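The Last Invoice of September

Jeptoo Nyaga loved an invoice the way other people love a good sandwich. She loved the neat top corner where the number went, and the long quiet column of prices, and most of all she loved the moment when the total at the bottom matched the total in her head.

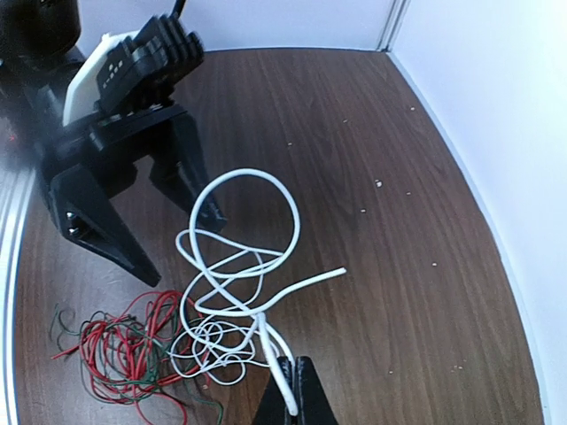
So when Eduardo Carrilho leaned over her desk at a quarter to six and said the Huvberg account was off by 19 dollars, she sat up so fast that her chair rolled backward into the filing cabinet.

"Off which way?" she said.

"They paid us too much."

"Oh, that's wonderful!"

"It's not wonderful, Jeptoo. It's the end of the month. I want to go home."

But she already had the customer list open. Barros Supply had switched over to the new billing program on Tuesday, and everybody else in the office had been groaning about it ever since. Jeptoo had stayed late that first night just to click on things. You could set a due date by picking the term! You could split a payment across three sales and the program would remember which was which! She had called her sister to tell her, and her sister had put the phone down on the kitchen counter and gone on making dinner, and Jeptoo had kept talking anyway.

"Huvberg buys hinges," she said, scrolling. "Hinges and those little brass hooks. They had 2,000 hinges on the first order and 1,000 on the second, and then a box of 50 hooks that Mwende added by phone."

"You know that by heart?"

"It's a great order. It's so tidy."

Mwende Mrema heard her name and came around the partition with her coat half on. She ran the sales desk and had the loudest laugh in the building, and she had been hoping to make the ten after six bus.

"What did I do?" she said.

"The hooks," said Eduardo.

"I put in the hooks. I put them in right while he was talking. Fifty hooks, brass, charge it to the Femetti job."

Jeptoo stopped scrolling.

"Femetti?" she said. "Why would Huvberg charge hooks to Femetti?"

"I don't know, it's what he said. He said it twice."

And now Jeptoo was really happy. She pulled up Femetti, which had not bought a single thing since spring, and there at the very bottom of the page was one small lonely credit that had never been used. She turned the screen so they could both see it. Nineteen dollars, to the penny, with a note in the box beside it that said only: ask Clementina.

"Who writes 'ask Clementina' on a credit?" Eduardo said.

"Clementina," said Mwende, and that set off the laugh.

Clementina Matos had retired before the summer, but she had left her home number taped inside the supply closet door (along with a recipe for bean soup), and she picked up on the second ring. There was a television going, and then there wasn't.

"Femetti and Huvberg are the same man," she said. "Well, they're the same family. The daughter married out to Brirstead and took the hinge side with her, and the father kept the old name for the cabinets. He returned a tray of hooks to me and wouldn't take his money back. He said put it toward the girl's first order. I thought that was so nice. Didn't anybody do it?"

"Nobody knew about it," said Jeptoo. "I'm doing it right now! I'm looking at it! Clementina, this program has a transfer button."

"Does it really?"

"It's green!"

"Well, my goodness. I used to have to write two letters and walk one of them upstairs."

They talked about the transfer button for a while. Clementina wanted to know if it asked you twice before it went through, and it did, and she approved of that. Mwende took her coat off and sat on the corner of the desk. Eduardo, who had said he wanted to go home, pulled over a chair and asked what would show on the customer's copy.

"Both lines," said Jeptoo. "See? Here's the hooks, and here's the credit from Femetti, and I can type a message under it. What should I say?"

"Say we owe them a refund," said Eduardo.

"Say it's from her dad," said Mwende.

Jeptoo thought about it, and typed, and took out a comma and put it back. Then she pressed the button, said yes both times it asked, and the 19 dollars slid over from one page to the other. She printed a copy as well, though they weren't supposed to print anymore, and it came out warm.

The phone rang the next morning before she had her scarf off. It was a woman named Sanne Vandenberghe, calling from Brirstead about her statement.

"I'm looking at the note on the bottom," she said. "Would you read it to me? I want to be sure I've got it right."

Jeptoo didn't need to pull it up, but she did, because she liked seeing it there.

"Credit for brass hooks," she read. "From your father, toward your first order, with his love."

The line was quiet for a bit.

"He never said a word," said Sanne Vandenberghe. "Okay. Okay, then. Can I get another thousand hinges?"

"You sure can," said Jeptoo, and she clicked on New Sale.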